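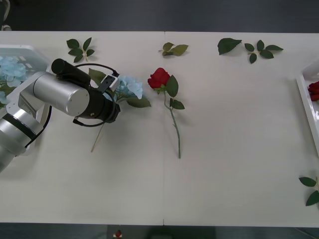
Artificial stems on a white tabletop: a pale blue hydrangea and a red rose.

Artificial flower

An artificial flower is an imitation of a natural bloom, made for decoration, costume, display or remembrance. Also called a faux, silk or permanent flower, it may contain no silk whatever, and its permanence depends a good deal on how near it is kept to a south window. The trade usually sells single blooms on a stalk as "stems" and several joined at the base as a "bush," even when the bush is made up of tulips.

Materials

Flowers have been imitated in paper, wax, feathers, shells, glass, linen and silk, according to what a given place had on hand and how much patience it could spare. Most of those sold today have petals of polyester fabric or molded plastic. The stalk is commonly a wire core in a plastic sleeve, which allows it to be bent to suit a vase and, after enough bending, to snap. Foam and latex coatings are used for the more expensive grades, described in catalogs as "real touch" by people who presumably have touched one.

Common types

The rose is the standard against which makers are judged, chiefly by customers who have not looked closely at a rose in some time. Red is the usual color. Its petals are assembled from the center outward, each layer a little larger than the last, and a few leaves are added along the stalk. Thorns are optional and are generally left off.

The hydrangea is easier on the buyer than on the maker. A head consists of many small florets packed into a cluster, so that a crooked one goes unnoticed, and one or two heads will fill a bowl that would swallow half a dozen roses. Pale blue is a favorite. In the garden the color of many hydrangeas depends on the soil; in the artificial kind it depends on the dye lot, and matching stems bought in different years is a well-known cause of disappointment.

Peonies, orchids and eucalyptus sprays are also widely made. Dandelions are not.

Arrangement

Stems are sold flattened from shipping and must be opened by hand, a process known as fluffing. Leaves are pulled away from the stalk and turned so that they do not all face the same way. The decorator Lihua Fu, in her handbook for the Ridel workshops, recommends laying every stem out on a bare table before choosing a vase, and puts the time needed to fluff a mixed arrangement of 44 stems at about 3 hours. Later readers have found this optimistic.

Opinion is divided on adding water to a clear vase. Vernon Perron considered it a harmless courtesy to guests. Hongmei Lu called it "lying twice," and noted that wire stalks rust.

Care

Dust is the principal enemy. Fabric petals may be cleaned with a soft brush or a hair dryer on its cool setting; plastic ones can usually be rinsed. Dyes may run, so a hidden leaf should be tested first. Stems are best stored upright or laid loosely in a slotted tray, away from sunlight, which turns blue petals gray and red ones a color not found in catalogs.

See also
Dried flower
Floral wire
Hydrangea
Potpourri

This page was last edited on Aug 28, 2020.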